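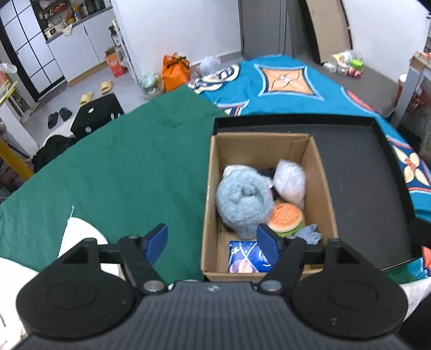
So I've spent most of May arguing with a timestamp, and I think I've finally won.

Some background for anyone who wandered in from the sourdough posts. I work on the software side of a manipulation project, mostly the bit between "here's a pile of recorded demonstrations" and "here's a policy that can pick stuff up out of a box". I am not the clever one who designs the networks (that's Peiyu Jiang, hi Peiyu). I'm the one who writes the loaders and the replay viewer and the cranky little scripts that check everything lines up before we burn a weekend of GPU time.

Our replay tool is called Clevow, and for ages it had one job: play back a demo with the gripper width plotted underneath. Lovely. Then Khrystyna Shevchuk was scrubbing through some box-packing clips and asked why the width curve started dropping before the fingertips had gone anywhere near the toy. I said it was probably just her laptop. It was not her laptop. Sorry, Khrystyna!

What we had was a lag between the camera stream and the width signal, 90 milliseconds on most recordings and 200 on a few of the nasty ones. That doesn't sound like much, but if you're teaching a policy when to close on something squashy you're basically telling it to grab early, every single time. With a plush toy you mostly get away with it. With a shiny packet lying flat on the bottom of a box you close on air, or you nudge it into the corner and then good luck.

My first fix was one constant offset for everybody. I was very pleased with myself for an entire afternoon, until Oi-ling Siu ran it over 300 demos and sent me back a plot with two big humps in it. Two humps means two different causes, and the second one was mine: I'd been stamping frames when they came off the decode queue, so whenever the queue backed up, the stamps drifted. I wrote that code. There's a comment above it saying "fine for now" with my initials on it.

The version we've kept estimates the offset per recording. You take the image motion between the fingertips, take the derivative of the width signal, cross-correlate the two and look for the peak. If the peak's mushy, the clip gets flagged and a human has a look. It flagged 19 out of that batch, and most of those were clips where the jaws barely moved, so there was nothing to correlate. Fair enough. I've put a little colour strip along the bottom of the viewer so you can spot a dodgy one without opening the log, and I'm fonder of that strip than I should be.

Still on my list: the planner side. Pin-yu Ho reckons the approach angle gets weird near the box walls, where the collision margin and the learned grasp pose basically have a shoving match, and the arm ends up dithering above the rim. I've got a half-finished branch that shrinks the margin once the fingertips are below the top edge. It works in sim. I haven't told Pin-yu it works in sim because I know the face I'll get.

Anyway, retraining with the corrected clips kicks off tonight, so I'm going to make a cuppa and try not to refresh the loss curve until morning.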